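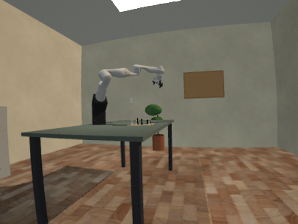

**ニュースリリース/締結部品・座金**

# Seketti、くさび形ロック座金「Rostimetti」のステンレス品を10月から販売します

締結部品の卸売を行うSekettiは、くさび形ロック座金「Rostimetti」シリーズに、ステンレス鋼製の品種を追加します。受注の開始は10月です。これまでの炭素鋼品と合わせて、シリーズの品目数は421になります。

Rostimettiは、2枚の座金を重ねて使用する緩み止め部品です。内側の面にはカム、外側の面には細かい放射状の歯があります。ボルトが緩む方向に回ろうとすると、カムの傾斜によって軸方向の力が生じ、回転をおさえる仕組みになっています。接着剤は使いませんので、点検のときに取り外すことができます。

今回の追加は、食品機械や屋外設備を製造されているお客様から、さびに強い材質のご希望が多かったことによるものです。材質はA4相当のステンレス鋼で、製造は以前から取引のあるGamageが担当します。

「炭素鋼品では、表面処理がはがれた後のさびについて、お問い合わせを何度もいただきました。ステンレス品の準備には約4年かかりましたが、歯の硬さについて満足できる結果になりました」と、製品担当のFemke Dekkerは述べています。

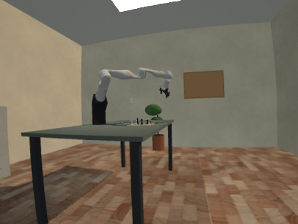
## 販売する品種について

- 呼び径:M3からM24まで
- 外径:標準形と幅広形の2種類
- 包装:小箱、中箱、業務用袋の3種類
- 供給の状態:2枚1組で仮止めしたもの

幅広形は、長穴や、やわらかい材料の締め付けに適しています。ただし、相手の面が座金より硬い場合は、歯が十分に食い込まないことがあります。このような用途では、ご注文の前に技術窓口までご相談ください。

## ご使用上の注意

ステンレス鋼のボルトとナットを組み合わせるときは、焼き付きを防ぐために潤滑剤の塗布をおすすめします。締め付けトルクは炭素鋼品の表と異なりますので、必ずステンレス品専用の表をご参照ください。また、平座金を一緒に重ねて使用しないでください。

## 在庫と納期

標準形の主なサイズは、Kanellの倉庫に在庫を置きます。午後2時までに受け付けたご注文は、当日に出荷する予定です。幅広形は当面の間、受注後の手配になります。

営業担当のPranab Sultanaは、「少ない数量での試用にも対応いたします。現在お使いの座金の寸法をお知らせいただければ、対応する品番をお調べします」と話しています。

材料証明書が必要な場合は、注文書にその旨をご記入ください。出荷後の発行には、別に手数料がかかります。

**本件に関するお問い合わせ**
Seketti 営業部 Pranab Sultana
技術に関するご質問:製品担当 Femke Dekker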